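车间之外：客房整理组的自动化，走到哪一步了

赶在这期截稿前写的，有些地方粗，见谅。

先说结论：机械臂年内会进 Talititz 的长住公寓，先做补给和台面整理。布草、浴室、吸尘还是人做。编制不动，排班要动。

过去几个月大家问得最多的就是排班。现在早班一个人一层，推车、补纸巾、收杯碗、换床单，全是自己来。新流程里台面这一块拆出去，整理员进房先看平板上的状态，绿的不用管，黄的过去看一眼，红的手动处理再登记。听着简单，试下来头两周最烦的就是登记，字段太多，手套还得摘。已经跟 Nidholm 那边提了，字段砍掉一半，下个版本给。

动作都先在仿真里练，练过了才上真机。目前练得最多的是抽纸巾：从盒口夹住，往上提，不带翻盒子，不碰旁边的东西。人做一秒钟的事，夹爪要反复调。纸太软，夹深了一次带出一叠，夹浅了滑掉。
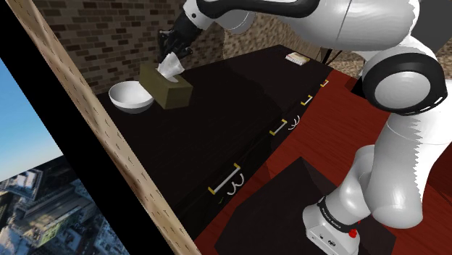
Talititz 讯，3月

仿真房间里的白色机械臂正用黑色两指夹爪从橄榄绿的纸巾盒里往上提纸，盒子挨着一只白碗，放在深色抽屉柜上。柜面靠边的地方留给夹爪的余量小，组里几位老整理员看过以后提了意见：客人的碗杯从来不会摆得这么规矩，有的压着充电线，有的里面还剩半碗汤。意见收了，下一轮仿真会把摆放打乱，加线、加杂物。

这件事我觉得值得多写两句。以前上新设备，都是装好了叫大家来培训，这次是反过来，整理组先挑毛病。一共交上来27条，采纳了21条，没采纳的也逐条回了原因（回得慢，催了两次）。其中一条是说抽屉：客人的抽屉，机器一律不开。这条直接写进了规程，不再讨论。

时间上的账：按现在的测算，每个早班能省出20分钟。省出来的时间怎么用，还没谈完。管理方想加房间数，整理组想留给深度清洁和休息，膝盖和腰不好的同事不少。我的看法是先别急着加，跑一个季度再说，毕竟真机还没进过有人住的房间。

岗位方面，会新设“台面巡检”一岗，从现有整理员里出，夜班早班都有，带培训津贴。不要求会编程，要会看状态、会按急停、会判断什么时候不该让它动。急停这个要练到不用想，培训第一课就是它。报名表在更衣室门口，也可以找本班领班要。

几个零碎问题一并答了：

机器会不会录像？夹爪作业需要看台面，画面怎么存、存多久，规程里会写清楚，没定之前不进客房。

打翻了东西算谁的？不算整理员的。登记就行，照常处里。

Beltstead 那边的楼什么时候轮到？还没排，那边柜子高度跟这边不一样，得重新来一遍。

Ejigu 的同事问能不能过来看，可以，提前跟前台说，别赶在退房高峰来。

下期写巡检岗的排班草案，有想法的早点讲，定稿之后再改就麻烦了。

内部通讯编辑组 | 投稿与更正请交各班领班或编辑信箱 | 版权所有，未经许可请勿转载 | 返回顶部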